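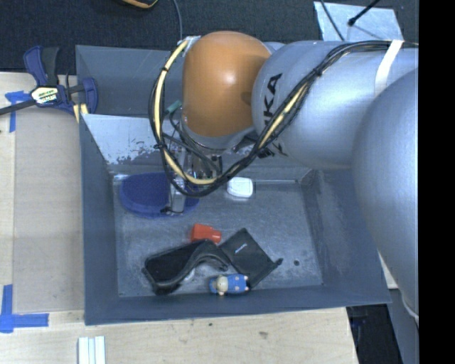 Thinning season notes, for anyone running a small forwarder in tight stands. Most of my downtime last winter came from hoses, so I'll start there. The cables in the photo go along the outside of the arm, under a strap, and then hang in a wide loop. The hoses on our loader hang much the same way, and in young spruce a loop like that catches every dead branch you drive past.

We lost 11 hoses between November and the thaw. Most of them failed within a foot of the boom tip. A couple were rubbed through at the clamp. One was my own fault, pinched when I folded the crane down in a hurry.

You can't just pull the loop tight. The hose needs slack for when the boom is all the way out. Folke Westerberg shortened his by a hand's width a few years back and pulled a fitting out the first time he reached for a log across a ditch.

What we did instead was sleeve the last stretch with old fire hose, slit lengthwise and laced on. It's ugly and it soaks up oil, so you have to take it off now and then to check for weeping. Since fitting it we've lost one hose.

Next thing was the trails. The plan for the Giltberg block had strip roads every 40 feet. On paper that looks fine for our reach. On the ground there are boulders, and the driver ends up weaving, and by the third pass you've got a trail twice as wide as anybody signed for.

Elsa Holmgren laid out the second half of the block and walked it with flagging before any cutting was done. She moved four of the trails. It took her most of two days and we had a lot less bark damage on that side.

If you pay for layout by the hour it feels like money spent on nothing. I complained about it myself. I'd pay it again.

Brush mats. We put the tops and limbs down on the trail and drive on them, same as everyone. The buyer at Plindero wanted that material for chips and offered a fair price for it. We said yes on the dry ridge and no in the bottom.

Holger Isaksson thinks we should have said no to all of it. His view is that the ridge soil is thin and needs the needles left where they fall. I don't think he's wrong. We left the piles to brown over summer before hauling, so a good part of the needles stayed behind.

Chip piles also have to sit somewhere. The landing at Giltberg holds one truck and one pile, and if the truck is late the forwarder has nowhere to unload. Ask about truck times before you promise slash to anybody.

Ground pressure next. We ran bogie tracks on the rear only. Up to 10 tons on the bunk was OK on frozen ground. After the thaw we went to half loads, and when the ruts got past boot depth we quit and parked it.

Parking it cost us. The next job, over at Eide, was sandy and could have been done wet. I had booked them in the wrong order. Sand in spring, clay in winter – I knew that and still let the landowner's schedule decide.

A few people asked about fuel. I only wrote it down properly for the ridge part, so I'm not going to give a number for the whole job. The long haul out used more than the loading did, which surprised me a little.

Dilwyn Bellis asked whether the Nalura saw head is worth the money on thinnings this small. I've only run one for a week. It handled forked stems better than ours. The feed rollers marked the bark badly on anything going for posts. I'd want a full season before I said yes.

Stump height: cut them low on the trails. Every high stump on a trail gets hit by the belly pan sooner or later, or it tips the load. Ragnvald Viklund drove behind us for a week and had some words for me about this. He was right.

Final count for the Giltberg block was 124 loads to the landing. The owner wanted fewer trees taken along the north line, so there's a denser strip there that I expect will blow down in patches. I told him so and he's fine with it.

Somebody will ask what brand of fire hose. I don't know – it was a roll from a farm sale, faded red, and there's enough left for one more machine. Any of the woven kind should do. Lace it with the slit facing away from the trees.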